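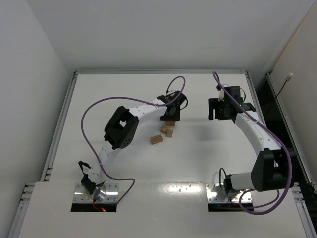
**Group certification for smallholders: does the gleaning clause mean anything on the ground?**

**padilla_m**

Starting a new thread because the old one turned into an argument about fonts on the audit form.

Background for anyone who missed it: I coordinate a group of small cocoa growers around Insaurralde. 60 farms, most of them with a food plot somewhere behind the house. We're going for the Wustent group certificate, and the new checklist has a section on local food supply. It wants "evidence that household food production is not displaced by the certified crop." Fine. I'm in favor of people eating.

What I can't work out is what they'll take as evidence. Last year's auditor wanted a hand-drawn map of each farm with the food plot shaded in. This year's guidance says "records." Records of what? I have growers who can tell you to the sack what the cassava did in any year since their wedding, and none of it is on paper.

Has anyone been through it with the new checklist?

— Milagros Padilla

**ridgeback**

We went through it in March. Our auditor asked to see the market price sheet for staples, looked at it for as long as it takes to sneeze, and moved on to the chemical store, where she spent the rest of the morning. I had prepared a binder. The binder has never been opened by another human being.

**swdo**

Different experience here. Ours asked for a household survey, and not a short one. How many months of the year does the family buy its main staple, where, what did it cost last year, and did anyone plant cocoa on land that used to be maize. We sampled according to the group size rule and it took two of us the better part of a week, mostly because you can't ask a person about an empty larder and then decline lunch.

My advice is to do the survey whether or not they ask. It was the first document in this whole process that I learned something from.

Sang-wook Do

**tallgrass_ed**

I'll be the sour one. A cocoa certificate has no business measuring food security. If the price of rice doubles in the district, what is the grower supposed to do about it, fill in a corrective action form? You're asking people with two hectares to answer for a national import policy. Meanwhile the buyer at the other end gets to print a leaf on the wrapper.

**swdo**

> what is the grower supposed to do about it

Nothing, and the checklist doesn't ask them to. Section heading aside, it asks whether *this crop* pushed out *that food*. Those are two questions and you've answered the first one very well.

**tallgrass_ed**

Show me one farm that ever lost a certificate over it.

**swdo**

I can't. I can show you one that got a major finding. Outside investor bought up the bottomland next to the river, pulled out everything edible, planted wall to wall, and then applied to join our group as a "family farm." The family turned out to be a company called Skoltton. The food section was the only part of the checklist they failed. Their chemical store was gorgeous.

**ridgeback**

Ours would have passed them, then. She'd have wanted to live in that chemical store.

**padilla_m**

Thank you, both helpful and alarming. Sang-wook, would you share the survey questions? Also, how did you handle seasonal stuff? Everybody here buys rice in the lean months, always has, long before cocoa. If I write down "household buys staple four months a year" it looks like a disaster, and it's just how the year goes.

**swdo**

I'll send them to you by message tonight. For the seasonal problem, we added a line asking whether it was the same before they joined. Crude, but it gives the auditor something to compare with. Memory is what it is. One man told me things had been better in every respect before the certificate, including his knees.

**nettie_b**

Lurker here, I work on the data side. Please, everybody, write down the unit next to the number. I once received a survey where yields were in sacks, buckets, and in one village "loads." I asked how big a load was and was told it depends on the donkey.

**ridgeback**

It does depend on the donkey.

**tallgrass_ed**

And this is the data the wrapper is based on.

**nettie_b**

The wrapper is based on the crop volumes, which go over a scale. The household answers go in the file. But yes, I'd rather you were annoyed about it than not.

**padilla_m**

Can I ask about cost, while the serious people are here? Wustent charges us 600 for the group audit, and then on top of that Flullard wants 200 for the database license and another 100 if we want it to work offline. We want it to work offline. There's one bar of signal in the valley and it lives on the church roof. Splitting it across the group isn't terrible, but the survey will need fuel and somebody's wages, and I have to stand up at the meeting and explain why members are paying to be asked what they had for dinner.

**ridgeback**

Skip the license. We use paper and type it in later. Flullard's offline mode stores everything on the tablet until the tablet is dropped.

**swdo**

Disagree, mildly. Paper is cheaper until you count the typing. We lost one tablet and one exercise book in the same season, and the tablet had a backup. What I would do is go to your buyer before the meeting. Ours pays the audit fee and half the fieldwork, after a long and not very friendly phone call. They need the certificate more than your members do. Have the cost on a single sheet and don't apologize for it.

**tallgrass_ed**

For once I'm with him. If the buyer wants the leaf, the buyer can pay for the leaf. I'd go further and ask for all of the fieldwork, then let them talk you down to half.

**padilla_m**

Writing that down. Ed, you're welcome at the negotiation, you can sit at the back and look the way you type.

**tallgrass_ed**

I charge by the load.

**padilla_m**

Small update. Called the certifier to ask what "records" means. The first person said maps. The second person said a survey would be "very welcome," and that maps were the old version. I asked for that in writing and she said she would check whether she was allowed to put it in writing.

Meeting is Wednesday. I've got Sang-wook's questions and I've cut them down to what fits on both sides of one page. The two I'm unsure about are land that's borrowed from a relative, and plots that are planted under young cocoa and will be shaded out in a few years. Do those count as food plots now, later, or both?

**swdo**

Borrowed land: count it, and note whose it is. Plots under young cocoa: count them this year and put the year the cocoa was planted beside them. Whoever does this job after you will need it when the bananas disappear from the numbers.

**ridgeback**

Put it in a binder. I have a spare.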